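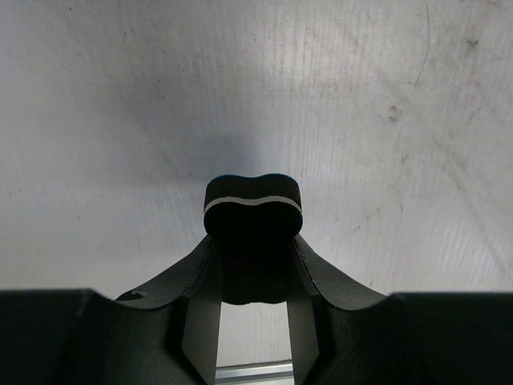 I moved to Itham with twelve boxes, and the only thing I unpacked in the first week was stationery. Priorities. The kettle was still somewhere under the towels when I had a full opinion on dry erase markers.

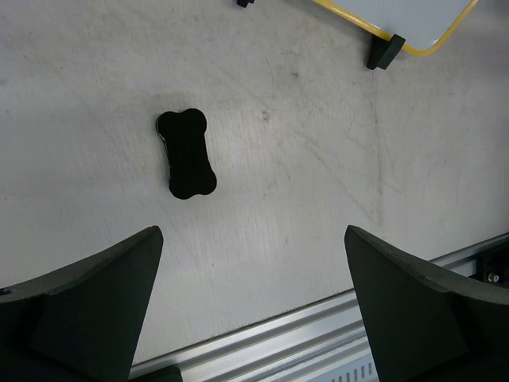
My old eraser was a felt brick from Drosen, and it retired in January after six years of pushing ink from one side of the board to the other. I replaced it with one shaped like a dog bone. It's matte black, narrow in the middle with a knob at each end, and there is no dog in this household to justify it.

The board came from Trultatent, where I went for a lamp. Yellow border, little black feet, small enough that you can't plan anything ambitious on it. I find that restful.

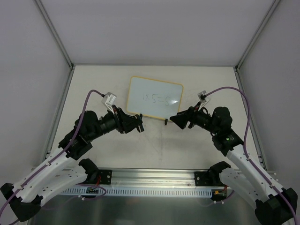

What goes on the board

Sums, mostly. I start with the ones I can already do. Then the grocery list, then whatever I was supposed to call the landlord about. 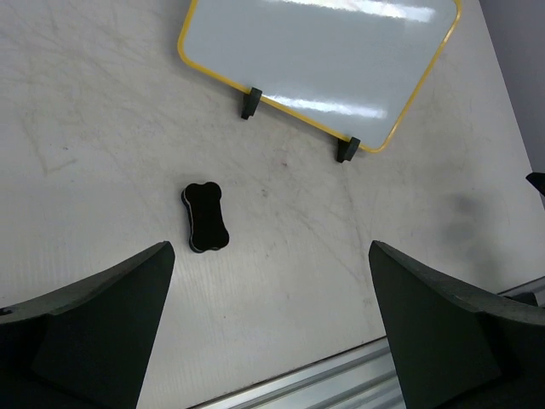 Clean slate, bone at the ready.

I still don't have a lamp.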